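4.2. Variación en la denominación de objetos sin nombre fijo

Los datos de este apartado proceden del cuestionario Brikasora, aplicado en noviembre en las localidades de Otham y Trekano. Contestaron 502 hablantes. A cada uno se le pidieron 3 denominaciones, y una vez retirados los espacios en blanco quedaron 1486 respuestas válidas. El cuestionario se cerraba con una pregunta abierta sobre el uso familiar de las palabras, cuyas respuestas se tratan en el apartado 4.4.

Entendemos por objeto sin nombre fijo aquel para el que la comunidad dispone de varias voces en competencia, ninguna de las cuales se percibe como incorrecta. Las envolturas son un caso conocido. El plástico transparente que rodea un ramo de flores se llama celofán, plástico, papel transparente o sencillamente envoltorio, y un mismo hablante puede alternar dos de estas formas dentro de una conversación breve. Celofán tiene además un segundo valor, el de cinta adhesiva, muy extendido en la lengua coloquial. Los hablantes de Trekano que emplean la palabra con ese segundo valor tienden a evitarla para la envoltura y prefieren plástico.

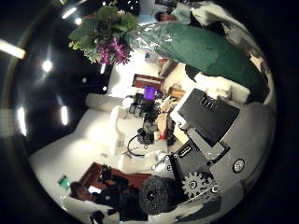 En Otham la situación es distinta. Allí celofán conserva el sentido de lámina y la cinta adhesiva recibe otros nombres, entre ellos una marca comercial lexicalizada que los informantes escriben con minúscula. La separación de valores parece estable en todos los grupos de edad, aunque los hablantes más jóvenes recurren con más frecuencia al genérico plástico. No hemos encontrado diferencias atribuibles al nivel de estudios. Tampoco la ocupación resultó relevante, salvo en el caso de quienes habían trabajado en comercios de venta al público, que distinguían de forma sistemática entre papel y lámina y rechazaban la combinación papel transparente —uno de ellos la calificó de «palabra de cliente»—.

El color introduce una dificultad adicional. Cuando la envoltura es opaca, la voz papel se generaliza y la variación casi desaparece, con independencia de que el hablante conozca o no el material exacto. De ello se deduce que la transparencia pesa más que la composición en la elección del nombre. El resultado coincide con el obtenido en el cuestionario piloto y apoya la decisión de tratar por separado las láminas transparentes y las opacas en el análisis.

El segundo campo examinado es el de las piezas pequeñas de madera. Las formas recogidas son taco, bloque, listón, palo, tarugo y, con menor frecuencia, madera empleada como nombre contable (una madera). La elección depende sobre todo de la proporción entre largo y ancho. Cuanto más alargada es la pieza, más terreno ganan listón y palo. Las piezas intermedias, rectangulares pero de aspecto próximo al de una vara, son las que generan mayor desacuerdo, y también aquellas en las que los informantes añaden más aclaraciones por escrito (un taco largo, un palo cuadrado).
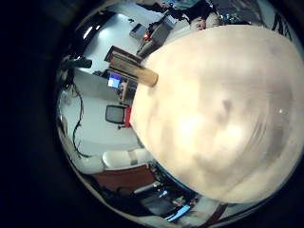

Figura 3. Pieza de madera clara, rectangular y alargada, del tipo intermedio.

Tarugo se documenta casi exclusivamente en Trekano y entre hablantes mayores de sesenta años. Varios señalaron que la palabra les resultaba anticuada o que la usaban solo en sentido figurado, aplicada a personas. Listón, en cambio, es general en las dos localidades, pero en Otham se reserva para la madera cepillada y lista para usarse. Quien no puede apreciar ese acabado opta por palo.

Para ordenar las respuestas se utilizó la escala Niskanen de 5 grados, donde el grado inferior corresponde a un nombre único y el superior a una dispersión completa. Las láminas transparentes y las piezas de madera intermedias se sitúan en los grados altos; las láminas opacas, en el más bajo. Conviene recordar que la escala mide solo la dispersión de las formas y no informa sobre su aceptación. Un hablante puede no emplear nunca una voz y considerarla, sin embargo, perfectamente válida en boca de otros, como ocurre en Otham con tarugo. La aceptación se examina en el apartado siguiente a partir de las preguntas de valoración.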